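Chapter 3
Sorting the Stems Before You Arrange

In this chapter you will learn:
how to prepare a table for flower work
how to separate heads, leaves and loose sprigs
how to look at a fabric stem and decide where it belongs

Many beginners want to start with the vase. I understand this well, as in my first course with Gaétan Morin I did the same, and my roses stood like soldiers. He took everything out again and gave me two baskets. "First you sort," he said, and went to drink his coffee.

Sorting begins with the surface. A pale table is best for artificial flowers. Dark greens are easy to find on it, and a small leaf that has come off its stem does not disappear. Before you put down any flower, look also at the light. Strong light from one side can wash out the soft colours, and a cream petal and a white petal become the same thing to your eye. Stand for a moment and let your eyes get used to the brightness.
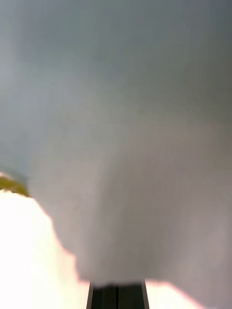
Fig. 3.1 Soft greys beside a very bright area.

When the light is good, bring the baskets. Light plastic ones with ribbed sides are cheap and easy to wash. Place them far apart, one near each end of the table, so that the middle stays free for your work. Each basket receives one kind of flower. In our exercises the hydrangea goes to the left and the rose to the right, but you may choose another order if you keep it until the end.

Lay the bloom in the basket together with its own leaves. The loose sprigs are a different matter — they can serve any flower, and they should stay on the table until the baskets are finished.
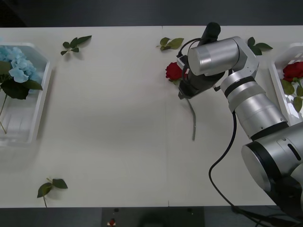
Fig. 3.2 Hydrangea in the left basket, rose in the right, with leaf sprigs on the table between them.

Now take one stem and study it slowly. Begin under the bloom, where the green sepals open. On a good fabric rose they are not all of one length, and you can bend them a little with two fingers. Then follow the stem down and look at the edges of the leaves and the veins. If a leaf turns its pale underside to the front, ask yourself if you like it so. Abhishek Kandpal, who taught this course before me, always left one leaf turned, and his bouquets looked more alive than mine.

Hold the stem low when you examine it. The petals keep their shape better if they are not pressed. 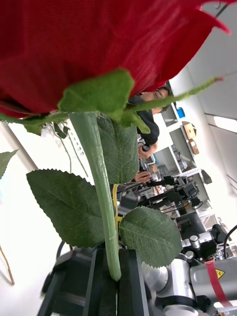
Fig. 3.3 Fabric rose held low on the stem. Note the sepals, the toothed leaves and the thin yellow tie.

Exercise 3.1
Sort a mixed box of stems into two baskets. Allow yourself 30 minutes. Keep all loose leaves apart, and write down which stems need bending or cleaning before you use them in Chapter 4.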